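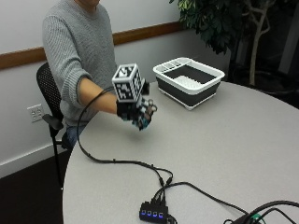 At the round table, Perimham office

Progress report to Gradbridge, second period
Prepared by Uriel Bañuelos, 6/26/23

Dear Kilian Bachmann,

With this report I inform you about the work on the Kekero creek planting since January. The grant covers the west bank, from the footbridge until the Verhoeven paddock.

Planting. We have put in 357 native seedlings, mostly river bottlebrush and lomandra. At the last check 60 of them were dead, nearly all on the lower terrace, where the water stayed after the heavy rain in autumn. We will replace these with sedges, which tolerate wet feet much better. The upper terrace is growing well and the tree guards can come off there before summer.

Weeds. The blackberry is cleared as far as the culvert. Behind the culvert it is still thick, and the contractor could not bring his machine down the slope. He has quoted for hand cutting and the price is inside the maintenance line of the budget.

Fencing. 166 metres of stock fence are finished. The gate was delivered in the wrong width and went back to the supplier. Until the new one arrives, the neighbour keeps his cattle in the other paddock, for which we are grateful.

Changes to the plan. I ask for your approval to move the bird survey from winter to spring. The colour signs for the walking track are also delayed, as the text has to be checked by the council first.

Money. Spending is a little under the forecast because of the gate. The ledger is in attachment 3.

Kind regards,
Uriel Bañuelos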